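Lo que queda encima de las mesas
Noviembre
Por Nadiia Marchuk

Tengo una debilidad por las mesas de paso: esas que no son de nadie en concreto y en las que cualquiera deja cosas con la intención de volver por ellas. La del estudio de Trerklow son en realidad dos, color crema, puestas una detrás de otra contra la pared blanca, con una junta en medio que se traga los lápices finos. Hema Bhat las compró de saldo y todavía las defiende.

Esta galería va de objetos con marco de madera, que era el tema del mes. Lo eligió Hema un sábado a las 7 de la mañana, hora a la que conviene no discutir con ella. Yo había propuesto tapas de tarro y me quedé sola en la votación.
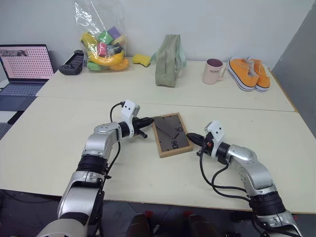
Reloj de marco claro, tumbado. El 10 solo lleva el contorno, el 8 anda por abajo y las agujas siguen a lo suyo sobre el gris oscuro. Al fondo, una bolsa transparente con un plátano de plástico amarillo, una esponja con su cara verde y un bolso de tela verde salvia que mantiene las asas en alto con mucha dignidad.

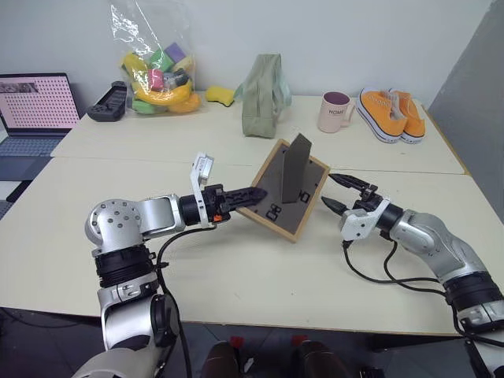
Portafotos boca abajo, visto por la parte que nunca sale en los catálogos: tablero gris oscuro, dos clips negros pequeños y el pie levantado como una aleta, con su sombra y todo.

De los portafotos siempre me ha interesado más la espalda que la cara. En casa de mi madre había uno que llevaba años apoyado en un diccionario porque el pie se había rendido, y para cambiarle la foto había que doblar unas lengüetas que cortaban como cuchillas. El resultado es que mi primo sigue haciendo la comunión en ese pasillo. Ya tiene dos hijos.

Con los relojes me pasa algo parecido. Hema prefiere las esferas con números grandes, yo las que obligan a pensar un poco, y en el estudio terminamos mirando los dos el teléfono. Ella sostiene que un reloj de sobremesa es un mueble. Yo sostengo que un mueble no te hace llegar tarde.

Para diciembre toca textil, que en la práctica quiere decir trapos – aviso para quien esperase glamour. Si alguien tiene un mantel feo con historia, que lo traiga. Si es feo y no tiene historia, también, se la ponemos nosotras.

Entradas recientes
Asas, tiradores y otras cosas que se quedan en la mano
Las tazas desparejadas de Bokeck
Un cajón de cables en casa de Amini
Skullorora: la estantería que cojea

Última actualización: sábado por la tarde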